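Flimstead Travel Club
Minutes of the May meeting

Called to order at 7 p.m., or as near to it as the coffee line allowed. There were 21 members present. The April minutes were approved after one correction: the ferry trip was "brisk," and the word "harrowing" has been struck.

Old business. The fall trip to Pacheco is full at 20 places. Member number 21 on the sign-up sheet was in the room and made her feelings known. The chair will ask the inn about another bed. A motion to draw straws was made and found no second.

The $100 deposit is due before the June meeting. Members who paid last year by leaving cash in an unmarked envelope are asked to mark the envelope.

Guidebooks. The club's copy of the Tokis walking guide is still missing. The sign-out sheet lists the borrower as "Taken," which the secretary accepts as accurate but does not find useful. Whoever has it may return it to the shelf and no questions will be asked until the break.
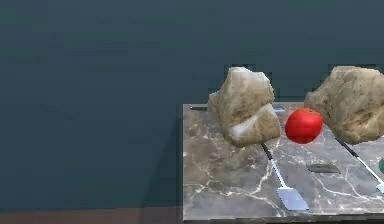 Can members who drop out of the Pacheco trip get their deposit back?

The full $100 is returned if someone on the waiting list takes the place. Otherwise the club keeps it and puts it toward the bus.

New business. A day trip was proposed for July. Suggestions were the lake, the other lake, and an outlet mall. Discussion of the two lakes went on for some time and got into parking. The vote was 11 for the lake, 7 for the other lake and three for the mall. The mall group wishes it noted that the mall has restrooms.

Packing talk. The speaker on traveling light was delayed, waiting on a checked bag. Moved to June.

Adjourned 8:40 p.m. Two umbrellas were left behind and are in the coat closet.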